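I've been getting up at 5 a.m. since July with a calf cramp that could wake the whole street, so when our local clinic offered me half an hour with its sleep and muscle physical therapist, I had a long list of questions (mostly selfish ones!).

She laughed when I asked if it was bananas I was missing. "Everybody asks me about bananas," she said. "Eat them if you like them. I'd look at your shoes and your day first."

My day, I had to admit, is mostly sitting. My phone gave me 1,321 steps for Friday – I showed her, and she was kind about it. 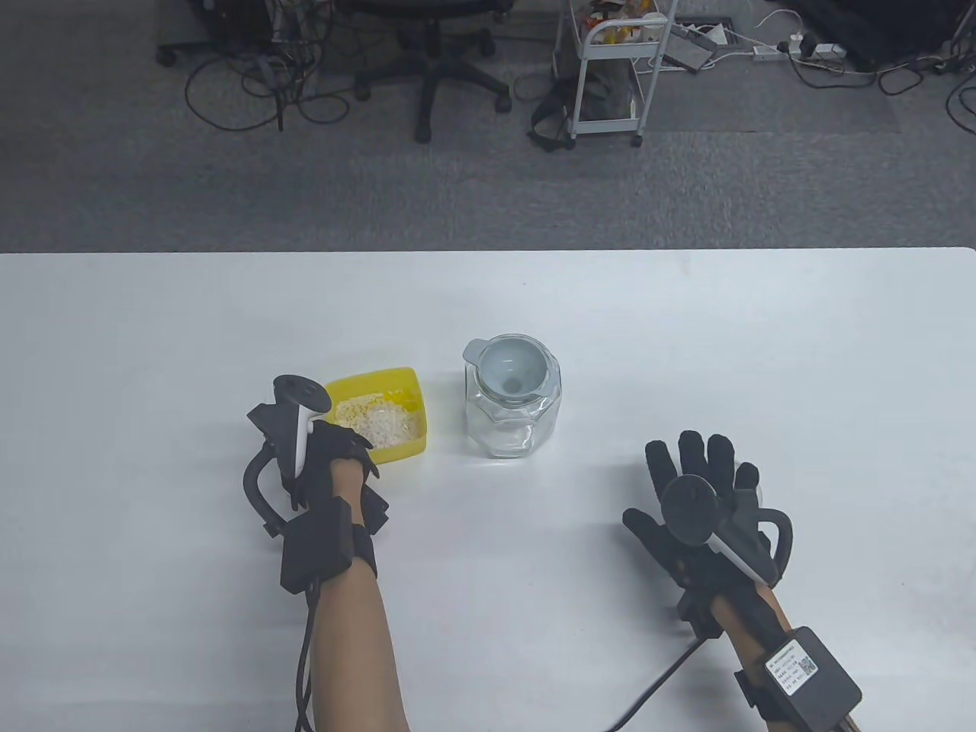
What she tells people to try

"Stretch the calf before bed, both legs, knee straight, heel down," she said. "Hold it while you count slowly to 30, then swap." She wants me to add 2,000 steps a day before I think about anything fancier, and to untuck the sheets at the foot of the bed, which I'd never even considered.

And when one hits at night? "Pull your toes toward your shin and stay there. Don't point the foot, please!"

I asked about the creams and pills my sister-in-law swears by, and she wouldn't be drawn. "Talk to your pharmacist, especially if you take something for blood pressure."

She was much firmer about when to stop reading columns like mine. "A leg that's swollen, red or warm – you call your doctor that same day."

I'm up to 3,913 steps now, and I've slept through four nights out of seven.
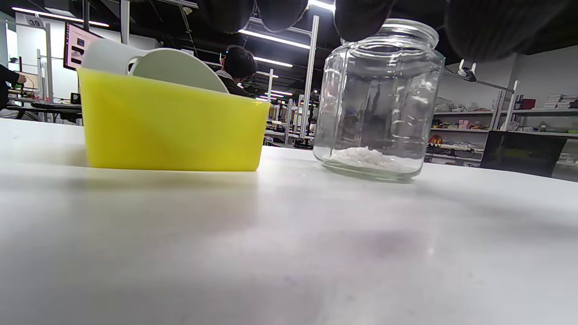
A yellow bin on a white tabletop.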